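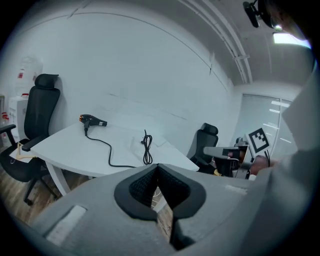 報道関係各位

2018年2月25日(日)
株式会社Ciltcombe

長期滞在型の宿「Cornora」、改装を終えて営業を再開
ロビーの噴水は撤去、朝食の時間は延長、廊下の軋みは一部を残して修繕

株式会社Ciltcombe(代表:ズビグニェフ・ヤシンスカ/Zbigniew Jasińska)は、改装のため8週間休業していた長期滞在型の宿「Cornora(コルノラ)」の営業を再開いたしました。改装の対象は全50室の客室、共用の台所、洗濯室、図書室、そして開業以来だれの話題にものぼらなかったロビーの噴水です。

この種の発表には「生まれ変わった」という表現を使うのが習わしのようですが、Cornoraは生まれ変わっておりません。同じ建物で、同じ坂の途中にあり、雨の日には同じ側の雨樋が鳴ります。ただ、椅子は座りやすくなり、カーテンは端まで閉まるようになりました。長く泊まる方にとっては、この二点だけでお知らせする値打ちがあると当社では考えております。

■改装の背景

Cornoraは、仕事や通院の付き添い、住まいの建て替え、論文の執筆、あるいは特に人に説明したくない事情などで、ひと月前後を同じ部屋で過ごす方のための宿です。観光地からは程よく遠く、駅からは程よくない距離にあります。

開業当初、当社は「上質な非日常」という言葉を掲げていました。滞在されたお客様のアンケートを読み返すと、非日常についてのご感想はほとんど見当たらず、書かれていたのは枕元の明かりを消すスイッチが扉の横にしかないこと、引き出しが浅くて厚手の靴下を入れると閉まらないこと、ゆで卵を作りたいのに小さな鍋がないこと、などでした。最も長い回答は裏面まで続き、全文が浴室の扉の開く向きに関するものでした。図解が添えられており、たいへん正確でした。今回の改装では、この図解をそのまま設計担当者に渡しています。

計画が固まったのは昨年11月です。それまでに社内では、屋上に足湯を設ける案、各階を異なる香りで演出する案、館内放送で朝の詩を流す案が検討されました。足湯は建物の強度の面で、香りは花粉症の社員の反対で、朝の詩は試験放送を聞いた全員の沈黙によって、それぞれ見送られています。残った予算は蝶番と引き出しに回りました。

■客室について

客室の改装は、収納と照明と音を中心に行いました。

引き出しは深くなりました。厚手の靴下のほか、畳んだセーターも入ります。クローゼットの中には棚板を足し、位置を動かせるようにしています。以前の棚板も動かせるという触れ込みでしたが、動かすには専用の工具が必要で、その工具は開業の翌月に紛失しておりました。

枕元には照明のスイッチを付けました。これにより、暗い部屋を手探りで扉から寝台まで戻るという、当館の隠れた名物が失われます。惜しむ声があれば、扉横のスイッチも引き続き使えますのでご利用ください。

机は奥行きのあるものに入れ替えました。前の机は広告写真にはよく映えたものの、書類を広げると湯飲みの置き場がなくなる大きさでした。新しい机は写真では少し野暮ったく見えます。書類と湯飲みは両方置けます。

電源の差し込み口は、洗面まわりと机まわりに増やしました。髪を乾かしながら電話を充電したいというご要望は想像以上に切実で、以前は髪か電話か、どちらかを選んでいただく設計になっていました。ドライヤーは全室に備え付けです。旧型の備品は風量が控えめで、フロントでは「ため息」と呼ばれていました。こちらも入れ替えを済ませています。

音については、隣室との境の壁に手を入れました。廊下の床も大半を張り直しましたが、二階の東端だけは軋みが残っています。施工会社の説明によれば原因は梁にあり、直すには真下の部屋の天井を外す必要があるとのことでした。当該区間に面したお部屋は「夜更かし割引」の対象とし、通常の宿泊料から割り引いてご案内します。軋みの音程は季節によって変わります。冬のほうがやや高めです。

■共用の台所と洗濯室

建物は地上4階建てで、台所は各階に置いています。これまで鍋は大きなものばかりでした。開業時に「みんなで囲む食卓」という構想があったためですが、長期滞在のお客様の多くはみんなで囲むことをそれほど望んでおられず、大鍋の底で一人分の味噌汁が寂しく煮えている光景を、当社は何年も見てまいりました。今回、小さな鍋と小さなフライパン、ゆで卵のための片手鍋を揃えました。大鍋も廃棄せず、戸棚の上段に控えています。

冷蔵庫は部屋ごとに区画を分けました。名前を書いた札を貼っていただく従来の方式は、札が落ちること、また、札が落ちたことにされることがあり、ご滞在中の人間関係に影を落としておりました。とりわけヨーグルトをめぐる書き置きの応酬は記録として大変読みごたえがありますが、当社としては再発を望みません。

洗濯室は地下から一階へ移しました。乾燥機の終了音は、旧機種の高らかな旋律から短い音に変えています。旋律に愛着をお持ちだったお客様が少なくとも一人いらしたことは承知しております。アイロン台の高さは立っても座っても使えるように変えられます。室内干しの場所には窓があり、晴れた午後はここがいちばん暖かい部屋になるため、洗濯物のない方が本を読んでいることもあります。どうぞ譲り合ってください。

■図書室「Ceter」

ロビーの噴水があった場所は図書室になりました。名称は「Ceter(ツェテル)」です。由来を問われることが予想されますので先に申し上げますと、代表のヤシンスカが看板の字面で決めました。意味は後から付ける予定でしたが、まだ付いておりません。

噴水については、開業時の資料に「せせらぎが旅の疲れを癒やす」とあります。実際には、せせらぎを聞いたお客様の多くがお手洗いの場所をお尋ねになりました。水を止めてからは観葉植物の置き場となり、さらに傘立てとなり、最後の一年は拾得物の保管場所でした。台座の石材は中庭に移し、腰掛けとして使っています。役に立っている姿を見るのは初めてです。

Ceterの蔵書は600冊です。内訳に方針はありません。これまでお客様が部屋に残していかれた本を中心に、近隣の古書店から譲り受けた本を加えました。そのため推理小説は充実し、語学の教科書は第一課のあたりだけが熱心に書き込まれ、自己啓発書はどれも新品同様です。上下巻のうち下巻しかない作品については、上巻のあらすじを読んだことのある社員が口頭でお伝えします。記憶違いの責任は負いかねます。

貸出に手続きはいりません。部屋へ持ち帰っても、途中で伏せて置いても構いません。読み終えないまま出発される場合はお持ちください。代わりに一冊置いていっていただければ棚は保たれますが、お持ちでなければ結構です。ただし、時刻表の寄贈はお断りしています。古い時刻表が相当に集まっており、先日はそれを信じて駅へ向かわれた方がいらっしゃいました。

■朝食

一階の食堂「Orbán(オルバーン)」は、朝食の終了時刻を正午まで延ばしました。従来の時刻に間に合うよう急いで身支度をし、食べ終えてから部屋に戻って寝直すお客様が多かったためです。これからは順序を入れ替えられます。

献立は一種類で、パン、卵、季節の汁物、果物です。一食600円、宿泊者以外の方にもご利用いただけます。洋食と和食から選べるようにしてほしいとのご要望には、汁物を味噌仕立てにする日を設けることでお応えしました。選べるようになったわけではない点は、担当者も自覚しております。

パンは厨房で焼いています。改装中に窯の調整も行い、以前のように片側だけ濃く焼けることはなくなりました。濃い側を好んで注文されていた常連の方には、個別にお詫びを申し上げました。事前にお申し付けくだされば、長めに焼いたものをお出しします。

珈琲は食堂の開いている間、おかわり自由です。昼前になると、朝食をとうに終えて珈琲だけで粘っておられる方と、起きてきたばかりの方が同じ卓に並びます。席を立っていただくことはありませんが、正午を過ぎると厨房で昼の仕込みが始まり、玉葱を切る時間帯があることはお伝えしておきます。

■変わらないもの

次の点は改装後も変わりません。お問い合わせの多い順に記します。

門限はありません。夜間の出入りには部屋の鍵をお使いください。

テレビは客室にありません。ご希望の方には貸し出しますが、台数が限られ、大きな試合のある日は早々になくなります。そうした日は食堂に一台出しますので、静かに過ごしたい方は図書室へお移りください。図書室でも歓声は聞こえます。

昇降機の速度は従来どおりです。点検では正常と診断されており、遅いのは性格のようなものと受け止めています。お急ぎの方は階段が確実です。中には両方を比べて記録をつけておられる方もいますが、当社が競技として認めたものではありません。

猫は飼っておりません。中庭に来る灰色の猫は近所の飼い猫で、当館の従業員のような態度をとりますが、雇用関係はありません。食べ物は与えないでください。先方のお宅で食事制限中です。

客室の絵も掛け替えていません。入れ替えの見積もりまでは取ったものの、同じお部屋に繰り返し泊まられる方から、あの絵がないと落ち着かないとのお手紙をいただきました。どの絵も何が描かれているのかよくわからないところが良いのだそうです。当社もよくわかっておりません。

■代表コメント

「改装にあたり、私は自分の宿に一週間泊まりました。経営者がこれをやるのは立派なことのように言われますが、もっと早くやるべきでした。初日の夜に照明を消して椅子に脛をぶつけ、二日目に靴下が引き出しに入らず、三日目にはアンケートの束を読み直して、全員に手紙を書きたくなりました。浴室の扉については、図解をくださった方の指摘どおりです。あの向きに開くと、タオルに手が届きません。

長く泊まる人は宿に驚かされたいとは思っていません。私も最初の晩は噴水を少し誇らしく眺めましたが、次の朝には素通りしました。設計の段階では、屋上の足湯をまだ諦めきれずにいました。構造の専門家から、湯を張らずに足だけ入れるなら可能だと言われ、そこで話は終わりました。

二階の廊下のことは申し訳なく思っています。夜中に通るときは壁際を歩くと、いくらか静かです」
(株式会社Ciltcombe 代表 ズビグニェフ・ヤシンスカ)

■営業再開にともなうご案内

再開を記念した式典は行いません。テープを切る案もありましたが、玄関が狭く、並べる人数で揉めました。代わりに、宿泊のご予定がない方にも館内を見ていただけるよう、平日の午後に見学を受け付けます。空いている客室、台所、洗濯室、Ceterをご自由にご覧ください。引き出しを開けるのも、枕元のスイッチを入れたり切ったりするのも歓迎です。浴室の扉の開閉もお試しください。

見学の方にもOrbánの珈琲をお出しします。感想用紙をお渡ししますが、裏面まで書いていただいて構いません。今回から用紙に図を描く欄を設けました。

ご予約は電話、書面、または宿の受付で承ります。滞在は一週間からです。ひと月を超えるご滞在には、途中で一度、部屋の模様替えを無料でお手伝いしています。机を窓に向けるか壁に向けるかは、どなたも途中で気が変わるようですので、床に傷のつかない脚を付けました。

休業前に部屋へ忘れ物をされた方は、受付までお申し出ください。噴水の台座に保管していた品は全て事務室に移しました。片方だけの手袋、老眼鏡、将棋の駒が多く、駒は集めても一組になりません。持ち主の方がそれぞれのご家庭で困っておられるのではないかと案じております。

■取材について

取材は随時お受けします。撮影は、滞在中のお客様が写らない範囲でお願いいたします。二階東端の廊下での録音をご希望の場合は、夜間を避けてください。代表への取材では噴水の導入経緯に関するご質問もお受けしますが、当時の資料が十分に残っておらず、代表本人の記憶もその部分だけ曖昧です。

改装前の館内写真をお求めの場合は、広報担当までご連絡ください。噴水の写真は、水の出ているものと、傘が立っているものがあります。

■会社概要

社名:株式会社Ciltcombe
代表:ズビグニェフ・ヤシンスカ
事業内容:長期滞在型宿泊施設の運営、食堂の運営
運営施設:Cornora(宿)、Orbán(食堂)、Ceter(図書室)

■本件に関するお問い合わせ

株式会社Ciltcombe 広報担当
受付時間は平日の午前から夕方までです。昼どきは広報担当が食堂の配膳に入っており、電話に出るまで少々お時間をいただきます。

※掲載内容は発表時点のものです。献立、貸出品、猫の来訪時刻は予告なく変更になる場合があります。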